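Wednesday, July
Leadership program, evaluation notebook (Clalwood site)

Intake data

Pulled the application export from Rana this morning. 729 rows. Three are test accounts left over from the form build; removed them and logged the IDs in the cleaning sheet. Column "years_mgmt" mixes numbers and text ("since the merger", "n/a"). Recoded text to missing for now. Kartini Govindasamy wants a rule written down before anyone touches it again, so: free text goes to missing unless it contains a start year, in which case compute from the year.

Sponsor matching

Ran the matching script with the old weights. Function counted double, office location single. Javell applicants cluster in operations and end up with the same few sponsors at the top of the list. Capped each sponsor at 3 participants and reran. Average match score drops a little, spread across sponsors is much better. Keeping the cap.

Open point: the script treats part-time staff as having no preferred meeting slot. Default should be "any". Fix before the next run.

Survey wording

Item 6 ("I am able to speak up in senior meetings") fails in pilot. People who never attend senior meetings answer it anyway, mostly in the middle. Split into 6a (do you attend) and 6b (shown only if yes). Item 11 unchanged. Kartini prefers "comfortable raising" to "able to speak up"; agreed, changed in both languages.

Budget

3,000 left on the workshop line after the Jevach invoice. Covers the second negotiation session, does not cover travel for the regional group. Remote option for them, or move the session to fall. Asked for a decision by Friday. 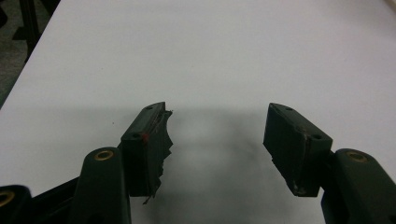
To do

- Part-time default in matching script
- Send 6a/6b to the translator
- Rerun pilot summary without the test accounts
- Check whether last cohort's exit interviews were coded with the old or new scheme. Folder names suggest old, file contents look new.

Evaluation notebook, internal use. Contact: Kartini Govindasamy | Back to top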